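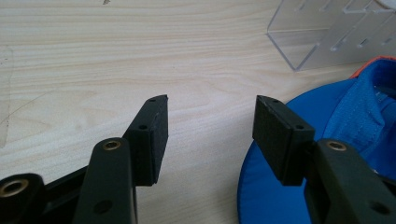 **How many demonstrations does a student team need before a cap-folding policy is worth testing?**

For a single cap on a fixed table, start testing at 100 clean demonstrations and expect to need a few hundred more. Test early, log the failures by type, and record the next batch against the most common one.

**Details from the original poster**

We are a robotics club entering the soft goods task in the Jiltthorpe student challenge. The rules allow any data source, so we record with two hand-held grippers and train offline. Our set is 478 episodes. After filtering, 357 are left. The policy reaches the cap reliably but misses the pinch in 33 of our last 60 trials. The miss is nearly always on the right side: the fingers close a little short of the edge and come away with nothing. Training loss looks normal. Is this a data quantity problem or something in our setup?

Posted by cladska_team, December

---

**Answer 1** (accepted)

I mentor the Sawatzky team and we had the same split between good reach and bad pinch. Quantity is unlikely to be the cause. Check in this order:

1. Gripper width calibration. Close each gripper fully, then open it fully, and compare the logged width against calipers. Do both sides. An offset of 2 mm is enough to miss a fabric edge.
2. Time offset between the video and the width signal. If the width lags, the policy learns to close late or early depending on hand speed.
3. Your filter. You dropped 121 episodes. If the filter rejects slow episodes, it may be removing the careful pinches and keeping the rushed ones. 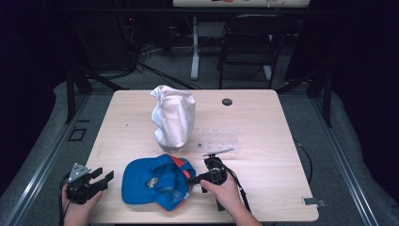 Item 2 is the one teams skip. Clap the fingers shut ten times in view of the overhead camera, find the closing point in the video and in the log, and subtract. Do this per gripper - the two streams can have different delays even on the same computer. Store the result with each session and apply it before training.

Also have your operators agree on one approach. A cap lying crown down can be taken by the brim or by the edge, and mixing both without a pattern gives you an average that matches neither.

- Merle Rutherford

---

**Answer 2**

More data. We had 900 on Vondum and it was fine.

> **Comment, cladska_team:** Was that with one gripper or two?
>
> **Reply:** one

---

**Answer 3**

Agree with the first answer on calibration. Two additions. Check the fingertip pads for play, as a pad that shifts under load changes the contact point while the logged width stays the same. And change the starting angle of the cap between episodes. Ours was placed by the same person every time, and the policy failed as soon as somebody else set it down.

> **Comment, cladska_team:** Right gripper reads 3 mm wide when fully closed. Left is within half a millimeter. Correcting the logs and retraining tonight, will post the numbers.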